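Home Guides Grippers Cameras Downloads Contact

Comparing two grippers in simulation before you spend money

By Rosaura Giraldo, Aug 13, 2019

I own one arm and have opinions about several grippers, so most of my testing happens in the simulator, where a dropped mug costs nothing and the sweeping up is handled by a reset button. The two candidates were the Petholm parallel jaw and the Mullitz, a heavier unit with a brochure that uses the word "effortless" a lot.

1. Load the tabletop scene and fix the random seed. If you skip this you'll be comparing two piles of luck.

2. Attach the Petholm and mount the camera on the wrist, looking past the fingers. Set the opening to 50 mm.

3. Park the arm over the near part of the table, jaws open, and save that pose as your start. Both grippers begin from it.
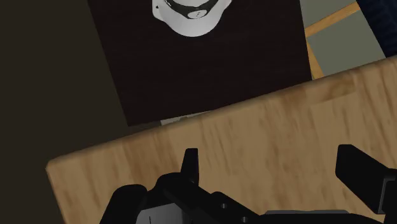 4. Run 25 attempts and log every one, including the embarrassing ones. My log from February leaves those out and is now useless.

5. Swap in the Mullitz and change its mass in the controller file as well. Mine is 806 g. I left the Petholm's 186 g in there for a whole evening and the arm sagged like a wet tent.

6. Check the finger tips in the camera view again. A different gripper means a different offset, and the old calibration will cheerfully steer you into the furniture.

Sinéad Dunne prefers to tune the grip force first and do the camera afterwards. It works for her — I've tried it twice and got a lot of very firmly gripped air.

Save both logs in the same folder, with the controller files beside them.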